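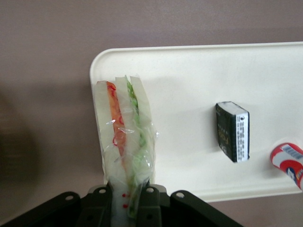
Bristthorpe Lunch Counter Project
Progress report to the Charbonneau fund, second period
Prepared by Annunziata Russo
2018-10-22

1. Scope of this period

Work in this period covered the layout of the practice counter, the choice of serving pieces, and the sandwich handling routine that trainees will learn first. Hot items and drinks remain in the next period, as set out in the May plan.

2. Serving pieces

Two kinds of holder are now in use for wrapped sandwiches: a white rectangular tray with a raised lip and rounded corners, and a round woven basket. The tray has a plain floor and wipes down quickly. A sandwich set at the end of the tray, along the rim, leaves the rest of the floor free for further items. The basket takes less counter length but has sloping sides, and a sandwich leaned against them tends to slide toward the center.

Garnet Landry has asked that both be kept. The tray is assigned to the pickup side and the basket to the register side.

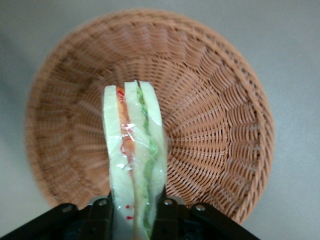
Reading time: 2 minutes

3. Handling routine

The routine has four steps: take the sandwich near one end, lift it clear, turn it to the required position, and release it once it is supported. Over the basket the sandwich is held upright. In the tray it lies with the cut face up so that the tomato-colored layer and the greens can be read through the film.

The wrap is the main source of error. Clear film wrinkles and puckers along the sides, and a hold on loose film alone does not control the sandwich. The instruction sheet now states that the hold must include the bread. Harvey Lévesque is rewriting the sheet to fit on one page.

4. Budget

Of the 1000 dollars approved for counter supplies, 60 remain. The balance is reserved for replacement film. No transfer between budget lines is requested.

5. Open items

The basket supplier, Brallidell, has not confirmed whether a flat-bottomed version is available in the same diameter.
Labels for the pickup side are at the printer.
Hằng Đặng will send the trainee schedule under separate cover.
The next report will cover hot items and will follow the same section order.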